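Notes from the Packing Bench

Well, February got away from me! I meant to write this at the start of the month and then the tea swap happened, and if you were part of the tea swap you know what my kitchen has looked like since.

For those who are new (hello, there are a lot of you after the Sollville fair), the swap goes like so. You send me one kind of tea, split into little bags, and I mix everybody's up and mail you back a parcel of things you didn't pick. The first year it was me, my sister and a few people from the library. This time we went through 600 little bags, and I still find the odd stray one in a coat pocket.

The surprise hit was the smoky one from Anwara Amarasinghe. I'm not a smoky tea person, I've said so in this newsletter more than once, and I drank three cups of it standing at the sink. Anwara tells me to try it with a bit of condensed milk, which sounds wrong to me, but I've been wrong about her teas before. If you got the bag with the blue thread on it, that's hers. Use water just off the boil and don't leave it longer than four minutes or it gets bossy.

Woo-jin Wi sent roasted barley, which I know isn't strictly tea, and I had two emails about that. The rules say "tea or something you'd drink like tea." I wrote the rules! Barley stays. It's lovely cold, too, so put a pitcher in the fridge overnight and have it with lunch.

A couple of you asked about postage. Yes, it went up. I'm keeping the swap fee the same through the summer and then we'll see. What would help me a lot is if you'd send your bags flat and already labeled, with the name of the tea on every single bag. Benedikt Bauerfeind's came in alphabetical order with brewing times typed on the back, and I nearly cried. Rainer, yours were all labeled "green." I love you, but there were four greens.

Some of you want to know how to store it all. I keep mine in tins in the cupboard farthest from the stove, and anything with mint in it gets a shelf to itself, or by April everything you own will taste like toothpaste. Don't put it over the kettle, which is where I kept mine for years, in a very cute rack.

Next swap is herbal only. I'm opening 66 spots and the Niven crowd usually grabs a bunch of them the first morning, so set yourself a reminder. Sign-up goes out by email at 9 a.m. and I'll put it on the website that same evening. If you missed out last time, write to me and I'll hold you a place.

Oh, and whoever tucked the lemon cookies into their parcel, please tell me who you are. I need the recipe, and I owe you a jar of honey.
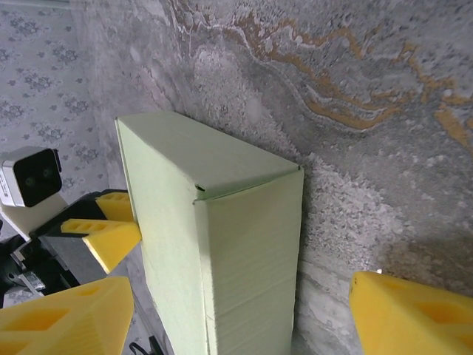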